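Subject: Re: [Mumuvik] Metal bins on the sorting tables, anyone?
From: Worko bench list member
Sent: March, 7:40 pm

On an earlier evening a list member wrote:

> We're still sorting the small stuff into cardboard boxes
> and the bottoms go soft by spring. Has anybody tried a
> proper metal bin on top of the table? I worry about
> scratching the wood, and I worry about the noise.
> Also, is carpet under the table a terrible idea?

Oh, please do it! We changed over at the Cheema room last fall and I've been waiting for somebody to ask. We had 4 cardboard boxes in a row before, and every one of them sagged. Now there's one big open bin that lives on the table and everything goes in there first, before it gets sorted into the drawers. I love it more than a person should love a bin.

The walls are what sold me. They're tall and flat, so you can tip in a whole tray of odds and ends and nothing hops over the side onto the floor (I used to spend half my evening on my knees with a magnet). No lid, so you can get both hands in. It stays put on the table too, once there's a bit of weight in it.
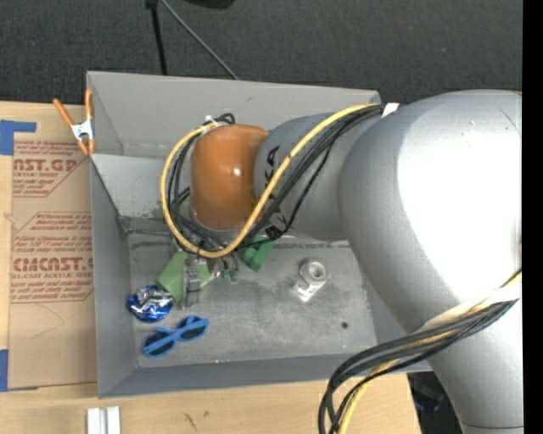

The big gray bin on the light wood table, dark carpet behind

About scratches: the wood has a few, all from dragging. Lift it with a friend when it's full and you'll be fine. We put felt dots on the bottom of ours and they lasted until the first really heavy load, so I wouldn't bother. A sheet of cardboard goes down when we're doing anything gritty.

About noise: yes, the first handful is loud! After that it's just a rattle. The carpet helps a lot, and I'd keep it. Ours is a dark charcoal with a fine speckle, and it hides dust so well that you have to remember to vacuum. Small screws do vanish in it, so take a flashlight down there before you run the machine.

We ordered from Mavow and paid 515 for the bin with delivery, and it has had more than 2000 parts through it since then. Ask for the open style when you write to them, the one with the lid costs 100 extra and the hinge gets in your way.

Happy to measure ours if you want to check it against your table. Just tell me inside or outside!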